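Equipment planning FAQ - handheld gripper stations, Harb site

Questions go to Jad Majali. Short answers only, budget closes end of January.

What does one station include?
Two hand-held grippers, cables, a table, a white work surface, the props. Nothing else comes out of the station line. Carts and stands are on the Foretti quote, seperate.

How many grippers do we order?
Two per station, one for each hand. The hanger and basket task needs both. Four stations planned, plus spares (see below). 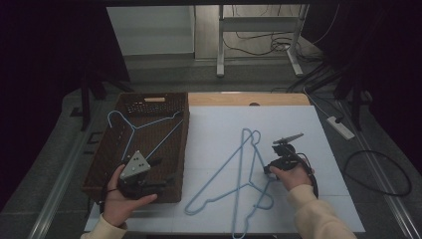 Can we skip the cable budget?
No. Power strips, extensions, floor covers. Everyone leaves it out the first time. Put in 15 percent on top of the Dranditz quote and dont trim it later.

What's the cap per station?
2000, props included. Over that it needs Jad's sign-off, before the order goes in not after.

Which props?
Thin wire hangers, woven baskets. Cheap, buy extra. Hangers tangle, good, we want that in the task. Get baskets with an opening in the end wall if Drametti has them in stock. Rigid plastic bins are not a substitute, different grip.

Finger pads - spares or not?
Yes, spares. Check the pads you have before ordering and replace anything chipped. Order as left/right sets. 216 per set from Dranditz, mounting brackets not included, ask for those on the same PO.
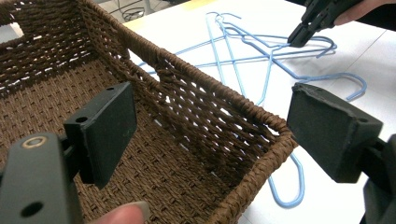

Lease or buy?
Buy the grippers. Lease only if your project ends inside the year. Foretti does lease carts, havent seen terms yet.

Lead time?
Dranditz says 4 weeks. Plan on more. Props ship same week.

Do we need a dedicated room?
No. A corner with curtains is fine. Table you can reach from more than one side, outlets close by. Measure first, send Jad the numbers with your form.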